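Small blocks, gray box, long afternoon

I have a weakness for anything you fit into a hole. Shape sorters, pegboards, the little wooden puzzles at the dentist – I'll sit down with any of them, and I've been doing it for years (my sister stopped inviting me to toy stores in February). So a whole afternoon of blocks and holders was pretty much my idea of a party!

My favorite to begin with was the little blue cube. It's a muted, steely sort of blue, and it looks great against all that gray.
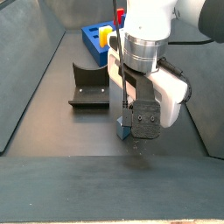
The foam block

Now this one is a beauty. Bright royal blue, nice and thick, with round holes in different sizes and pieces standing up out of the top. The red one is so red! I also love the yellow-orange piece with the notches, which I'd happily keep on my desk next to the stapler.
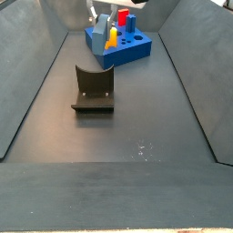
Neusa Prado asked me which piece I'd take home if I could only have one, and I changed my answer 4 times on the drive back. Red, I think. Or the cube. I've got a shelf cleared either way, right above the radiator, and I'm still looking for a foam base in that same blue.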